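Kulside compares two wrist cameras for low cabinet work

Kulside has finished the first part of a comparison between two wrist cameras on its two-armed robot, using an ordinary office as the test site. The task is short: reach a low wooden cabinet, approach the door and handle the binders kept inside. Both units run on the same Plernden controller, and head camera video is recorded alongside.

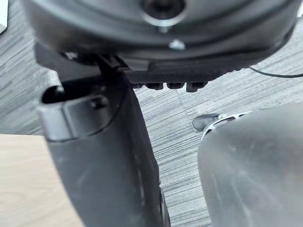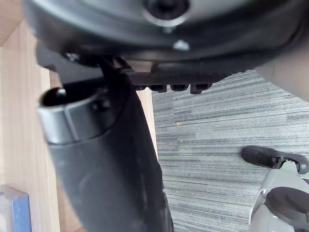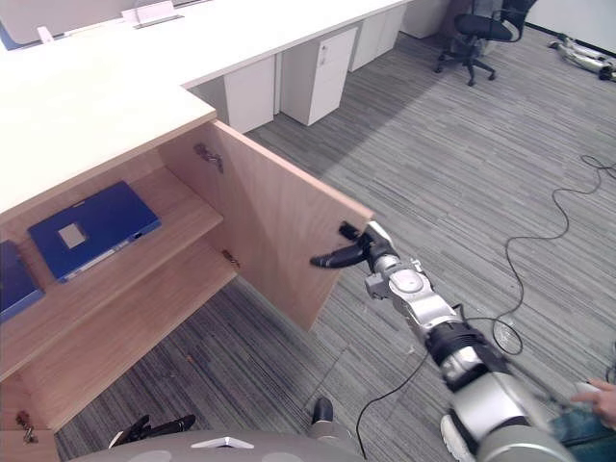
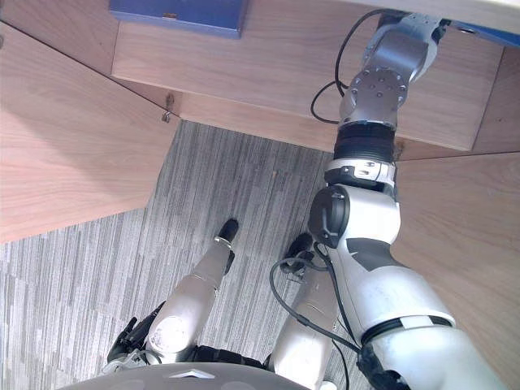 Wrist and head views, office test site.

Protbridge, which supplied one of the two cameras, asked for the trial after its customers reported poor depth readings close to furniture. Hema Unnithan, who runs the tests at Kulside, said the main problem is how much of the view the hardware takes up. In the first wrist view the dark housing fills the top of the picture and a large black part comes down at left center, so the usable area is mostly in the middle and to the right. The striped carpet is a second concern - fine repeated lines can upset stereo matching.

The team plans 100 runs per camera at 7 frames per second. Narayanan Panicker is preparing a shorter bracket that would move the lens forward. A unit price of 2,895 dollars has been quoted for the Protbridge camera. Results are due in June.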